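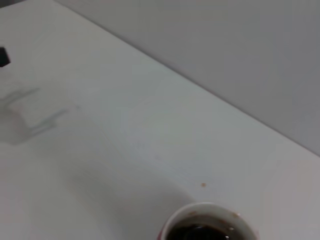
Manual Bremik > Posto de bebidas > Operação assistida

A célula Bremik passa a assegurar a preparação de bebidas na copa da Uvard, ficando o pessoal com a reposição e a limpeza. O café deve ficar abaixo do rebordo da chávena, e as pingas na mesa branca são limpas pelo operador de turno.

1. Confirmar que a luz do punho está acesa.
2. Manter as mãos afastadas enquanto a garra estiver sobre a caneca vermelha.

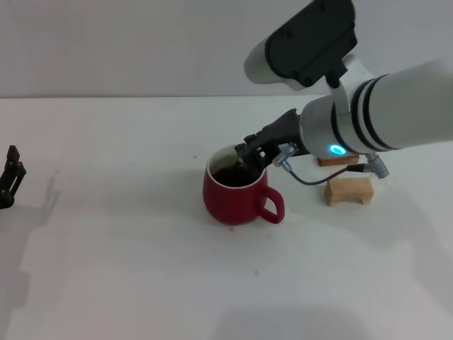

3. Aguardar 20 segundos antes de retirar a bebida.

Nota – dúvidas sobre turnos: Jozef Verschueren, extensão 586. 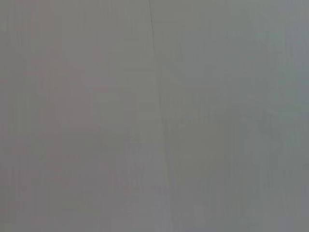

A verificação da câmara do punho compete ao operador e demora quase 2 minutos. Se a vista mostrar apenas uma superfície cinzenta com uma linha escura quase vertical, premir Pausa e chamar o responsável.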